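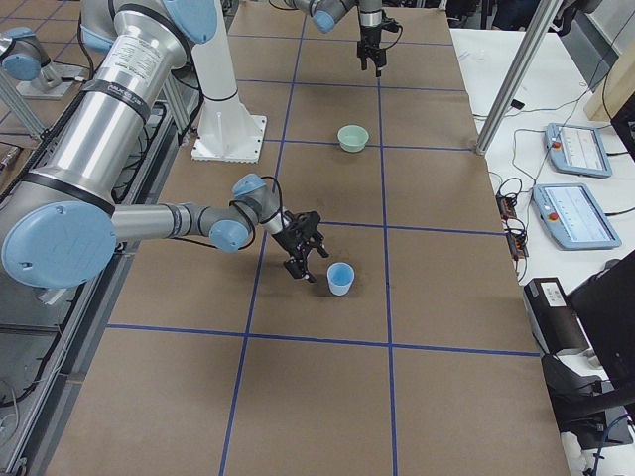

Figure 1. Cell 14, both arms, cup and bowl on the taped grid.

Jumine Pour: data card
Maintainer: Tiziana Zanetti
Revision: July 7, 2026

Purpose
Compares two controllers, Clilline and Rinaldi, on a two-arm pouring task. The grippers are two-finger parallel units, the same for both controllers.
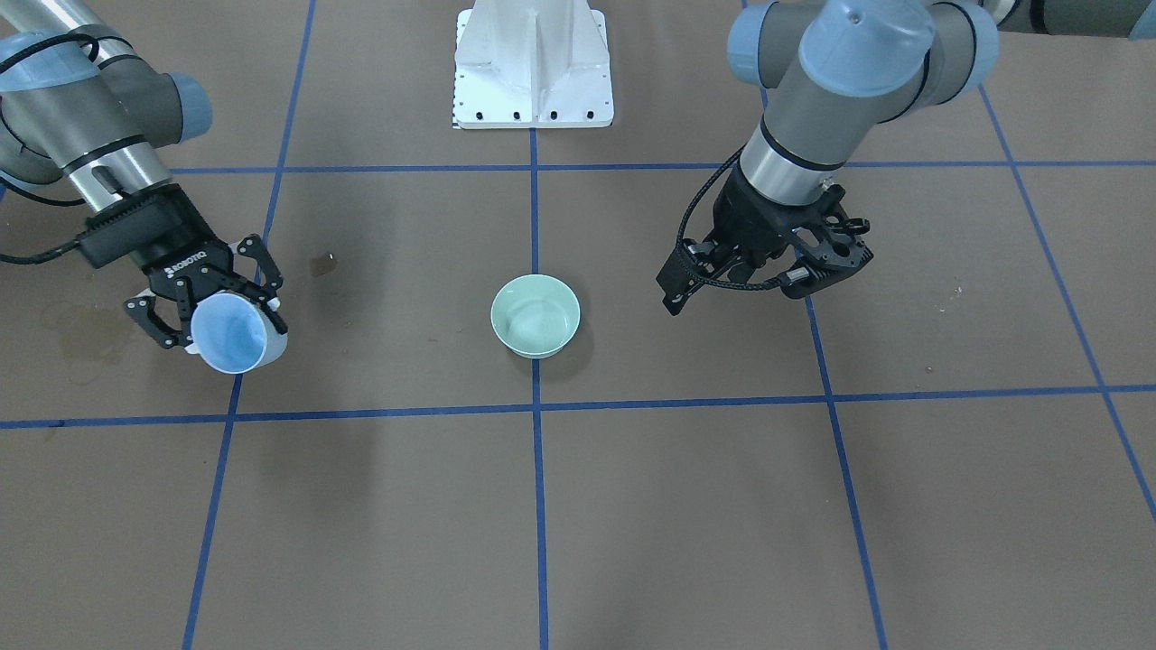

Contents
40 episodes, 20 per controller. Each has a fixed workspace view and a head view, plus joint states and gripper width.

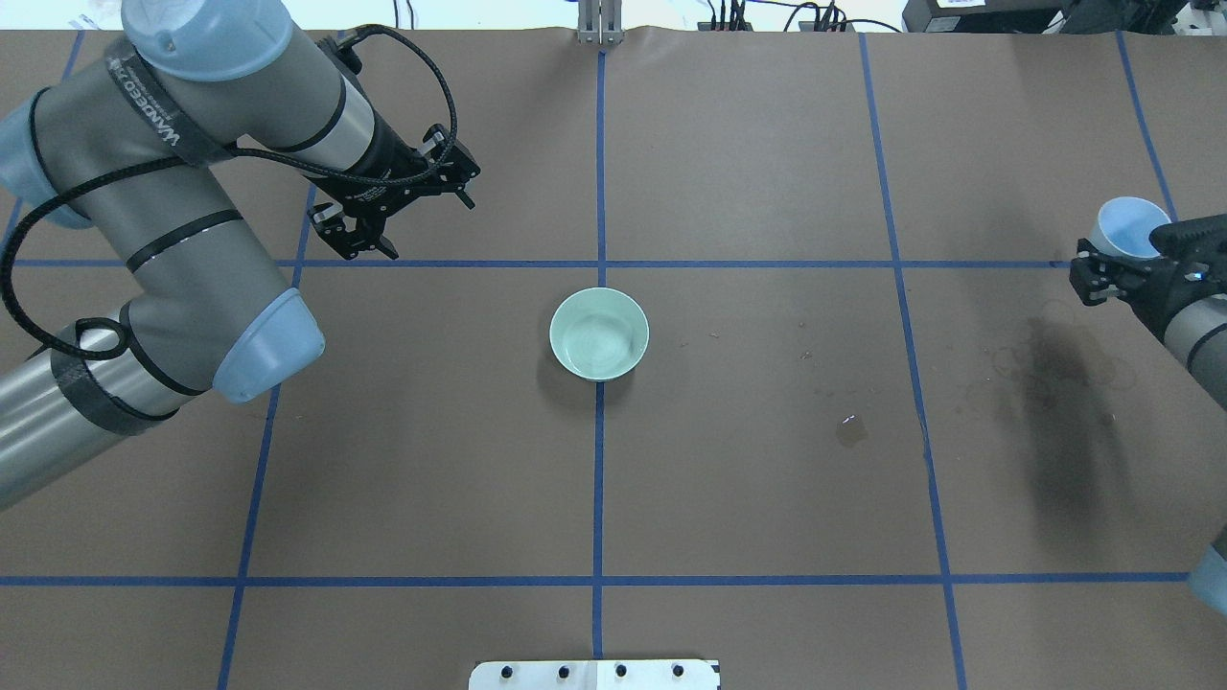 Episodes are not filtered by outcome. Spills stay in, and stains on the paper carry over between episodes, so do not use paper color as a success signal.
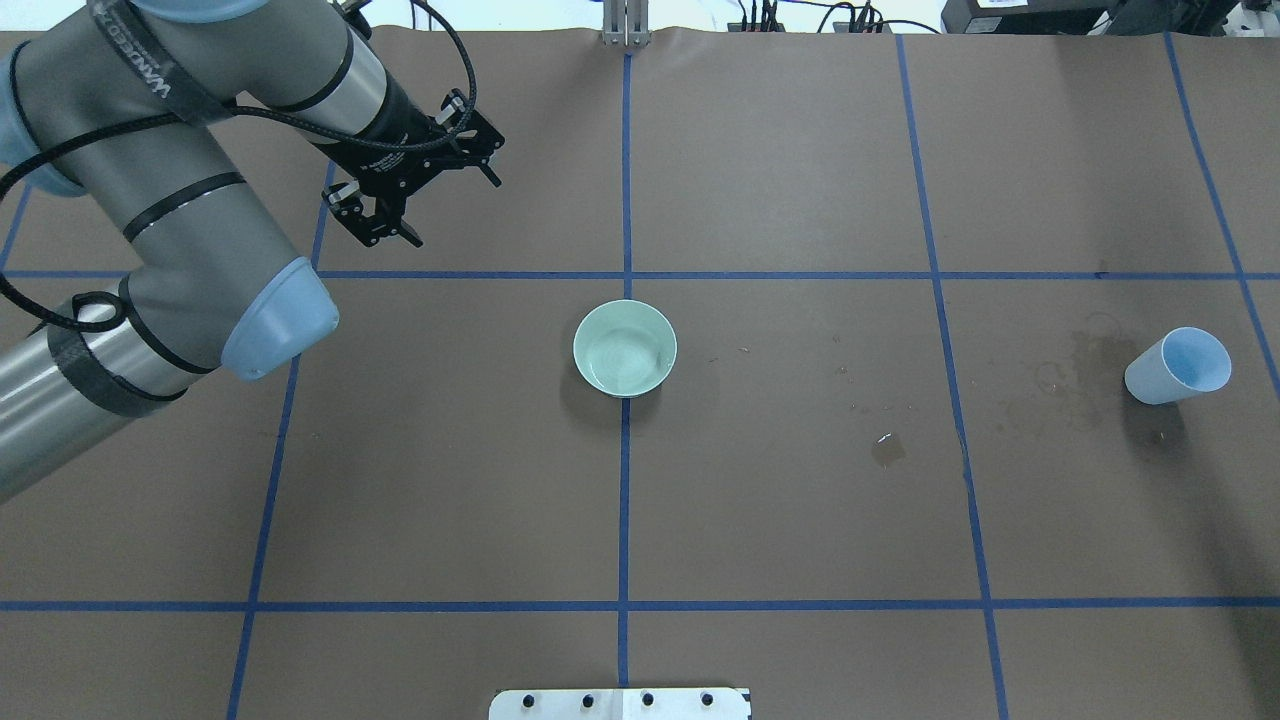
Final cup pose is labeled upright, tipped or held. Water left in the bowl is labeled yes or no; volume was not measured.

Known issues
Tape lines were laid by hand. Do not calibrate from them.
Episode 14 has no gripper width.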